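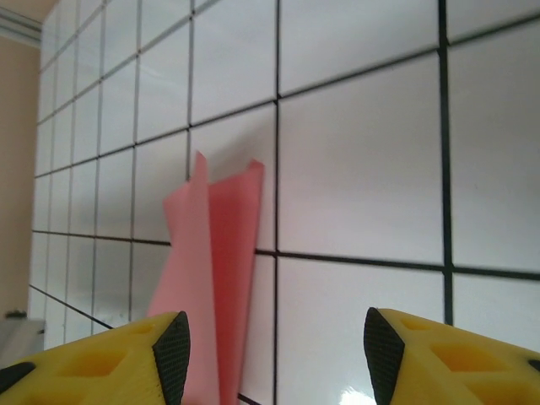 What color grout goes with plain white square tile?

Depends how much you want the grid to show. Dark gray hides the coffee and the grease, light gray is softer, white looks great until about the second week.

Kitchen Walls, Part 2: White Tile, Dark Lines
2 min read

Quick post, paint is drying. More from the kitchen redo. Glossy white squares, dark grout, beige paint where the tile stops. Took 44 boxes off the Giswood pallet and sent a few back.

Went with gloss over matte. It bounces the light around and some afternoons the tiles go a bit pink or lavender. Didnt plan that, like it.

Few notes before I forget:

Grout is Stotard, the darkest gray they had. Mix small batches. 20 minutes and it's going stiff in the bucket.

Haze comes off with a dry cloth the next morning. Not a wet one. Learned that on the first wall.

Beige is leftover from the hallway, two coats. Tape the tile edge first and pull it while the paint's still tacky.

Total for tile and grout came to over 334 dollars, delivery extra. Sealer next, then teh shelf.

Anjana Cassim

40 shares
20 comments

Related
Kitchen Walls, Part 1: Getting the Old Tile Off
Surkeck Shelf Brackets, Six Months In
Painting the Hallway in February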